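2 min read

The gripper stalled again in February, 12 minutes into a teardown run. It had closed on something inside the computer case and would not open. The arm held position and threw a torque fault, so I hit the stop and called Grigore Vlad over.

We left it powered down and checked the clearances by hand. Blue plastic carrier on one side, power supply on the other, and very little room for the finger plates.

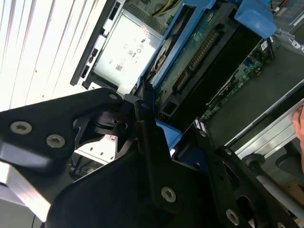
What I changed

The force limit was set to 80 percent, left over from the Stilgate job. I dropped it to 7 for the approach. I also added a rule: no hands near the chassis until the drives are off. It has run fine since, but I still want to recheck the pivot joint.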